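How Does a Robot Hold On to Stuff?
A kid's guide to grippers, arms and robot eyes

Posted July 27, 2025 by Maiara Damasceno

Pick up a pencil. Go on. Now a sock. Now a glass of water. Easy, right? You didn't think about it at all. Your hand just did it.

Now put on oven mitts and try again. Pencil, sock, water (maybe do the water over the sink). Harder! Slower! You probably had to look at your hand the whole time. That is pretty close to how a robot feels about picking things up, if robots felt things. They don't. But you get the idea.

So. Grippers. A gripper is the part at the end of a robot arm that grabs. The arm gets it to the right place, the gripper does the holding. Some grippers have two fingers, some three, some look like a whole hand, some have no fingers at all and use a suction cup like a vacuum cleaner. Different jobs, different grippers.

Why not just build a hand?

People do. Robot hands with five fingers are real and they are amazing to watch. But your hand is complicated. Lots of bones, lots of joints, and skin that can feel a crumb. Copying all that means many tiny motors and many tiny things that can break. Expensive too.

Two fingers can do more than you'd think. Try this. Use only your thumb and pointer finger for 16 minutes. Open a door, turn a page, eat a cracker. You can do most of it. Shoelaces, no. Buttons, well, good luck. Two fingers is a good deal: simple, strong, cheap to fix.

What's on the fingers matters

Here's a thing to test at home. Get a plastic bottle, an empty one. Hold it with two pencils, one in each hand, and lift. It slides. Now wrap a rubber band around each pencil a bunch of times and lift again. Much better!

That's friction. Friction is the rubbing between two things that stops them sliding past each other. Smooth on smooth, not much friction. Bumpy or squishy on smooth, more. So people who try out grippers spend lots of time on the finger covers. Rubber, foam, tape, mesh, silicone like a baking mat. They swap one cover for another and do the same lift again. Same bottle, same place on the floor. Otherwise it's not a fair test, you'd have changed two things and you wouldn't know wich one helped.

Angeliki Rallis tests finger covers and she told me she gets through covers faster than sneakers. They wear out. The edges fray, bits get shiny. When the cover is tired the grip gets worse, so she writes down how old each one is.

More grip isn't always better, by the way. A very sticky cover is great at picking up and bad at letting go! Put tape sticky side out on your pencils and you'll see.

Big arms, small arms

Arms are compared too. How far can it reach? How heavy a thing can it lift? Does it wobble when it stops fast? Your arm bends at the shoulder, the elbow and the wrist. Robot arms have joints as well, sometimes more than you, and every joint is a motor that has to be told what to do.

Two arms is twice the planning. One holds, the other works. Think about sweeping. One hand has the brush and the other has the dustpan, and they have to meet in the same spot or the crumbs go everywhere. You learned that when you were little. A robot has to learn it as well.

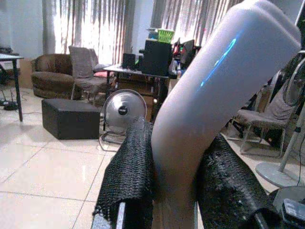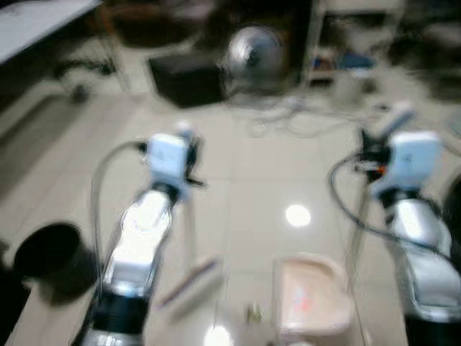
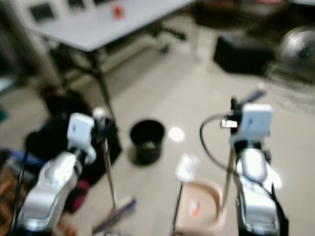 Robot eyes are cameras, and where you put them changes everything. Up on the head a camera sees a lot of room at once, so it's good for finding things. Where's the bin, where's the basket, is there a table in the way. It can also see its own two arms, handy when one has a brush in it and the brush has to end up on the floor and not in the furniture. But from up there the fingertips are small, and a housing or a cable can get in front of them. The wrist camera is the other way round. In the first picture the two black fingers are close up, one on each side of a smooth pale thing, and you can even see the ribbed mesh on the left finger and the frayed bit near the bottom of it. Great view for checking a grip! Terrible for finding out what is behind it, the big pale thing blocks a whole chunk of the room. So lots of robots get both kinds.

Try it yourself. Make a tube with your hand and look through it with one eye, close the other. Hold the tube right up against a toy. Lots of detail, no clue where you are. Now stand up and look at the whole room. See?

The blurry problem

Wave your hand quickly in front of your face. Blurry. Cameras get that as well, look at the second picture, the whole thing is smeared. When the camera moves while it is taking the picture, everything smears together. The robot has to guess where the edges are. Guess wrong and the gripper closes on air.

Ways to fix it:

Move slower. Works, but boring, and the job takes forever.

More light. A camera with plenty of light can take its picture faster, so there's less time to smear.

A quicker camera. Costs more.

Use two cameras and trust the one that's moving less.

Shiny floors are a pain too. A ceiling light makes a bright white spot on the tiles and to a camera a white spot might look like a plate, or a piece of paper. You know it's just the light, because you've seen a million shiny floors. The robot needs to see plenty before it stops getting fooled. Mirrors are even worse. Don't get me started on glass.

Who's the boss? The controller

A controller is whatever tells the robot how to move. Can be a person, can be a computer, can be a bit of both.

Joystick. Like a video game. Easy to learn, kind of clumsy for small stuff.

Copycat arms. You move a little arm with your hand and the real arm copies you. Feels natural after a while. Your shoulders get tired.

Gloves. The glove knows how your fingers bend. Cool, but if the robot only has two fingers, what should it do with your other three?

The computer does it. Someone shows the robot the job over and over and the computer looks for what was the same each time. Then it has a go.

Chia-jung Yang likes the copycat kind best. Abena Ofori says joystick, always, and they argue about it at lunch. They're both right. Depends on the job.

How to do a fair test

Say you've got two grippers, call them Monti and Pustano. (Good names, I'm keeping them.) You want to know which is better. Better at what? Pick one thing first. Let's say picking up a bottle lying on its side.

Put the bottle in the same spot each time. Mark it with tape.

Use the same arm, same camera, same speed.

Try it 50 times with Monti. Then 50 with Pustano. Once isn't enough, anybody can get lucky once.

Write down every try. The bad ones as well. Especially the bad ones!

If Monti gets 16 drops and Pustano gets more than that, Monti wins, for that bottle. Now try a sponge. It might come out the other way. That's normal and it doesn't mean you did it wrong.

Words to know

Gripper: the grabbing part.
Joint: a place where an arm bends or turns.
Friction: the rubbing that stops things from sliding.
Controller: the person or gadget or program that says move.
Housing: the box around the insides of a machine, so dust and fingers stay out.

Stuff you asked

Could a gripper squash an egg? Yep. Some have sensors that feel how hard they're pushing, and then they can stop in time. Others don't, and you just tell them how far to close. Practice on a plastic egg first.

Why are there so many cables? Power goes in, camera pictures come out, the motors need orders. Every cable has to be long enough to bend with the arm but not so long it gets caught on stuff. Zhiqiang Tan leaves a loop near the wrist and then moves the arm through every position he can think of to see if the loop snags.

Can it clean my room? Mmm. Bits of it. Floors with nothing much on them, OK. Under your bed, no way. Too dark and too many socks.

How long do you have to practice with it? Long. My own notebook has 397 tries in it and I still mix up left and right when I'm tired.

Your turn! Build a gripper from two rulers, a rubber band and somthing squishy for the tips. Lift five things from the kitchen (ask first). Draw the one that was hardest and write down which cover you used. Part two is coming in September and it's all about suction cups, so save your straws.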